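Switching from paste to Flavura tablets, is 100 a fair trade for the tube?

Posted in Home Care by Trurnell

My dental office is dropping the fluoride paste I have used for years. The front desk suggested Flavura chewable tablets, sold 100 to a jar. I have two crowns on the lower left and some recession on the canines. Two things are unclear to me. Does a tablet deliver fluoride the way paste does, or is part of it lost when you chew and swallow? And is the grit safe on crowns? The jar lists sodium fluoride but gives no abrasivity number. I brush twice a day with a soft manual brush.

wusby_hyg

Check the label for fluoride in ppm, the same as you would for paste. If it is in the normal adult range, the tablet works the same way once it is chewed into a foam. Chew on the front teeth, brush for two minutes, spit, and do not rinse. You should not be swallowing it.

Abrasivity is a separate value, called RDA. The maker has to be asked, as few print it. With exposed root I would stay well under 100. Mine replied by email in almost a week and gave a figure of 185, which I would not use on recession — dentin wears faster than enamel. 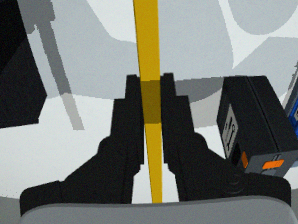 Crowns are less of a concern than the margins. Porcelain holds up to most pastes, but the edge where the crown meets the root does not like a coarse powder and a heavy hand. Ask at your next cleaning whether the margins are above or below the gum.

Vlček

I use them. They taste fine. Keep the lid shut or they go soft.

Comments

molar_bear: Does the no-rinse advice hold if I use a mouthwash after?

wusby_hyg: Use the mouthwash at another time of day, such as after lunch.

Trurnell: Emailed the maker, no reply yet. Staying on the old tube until I hear.

2,621 views
Last updated: November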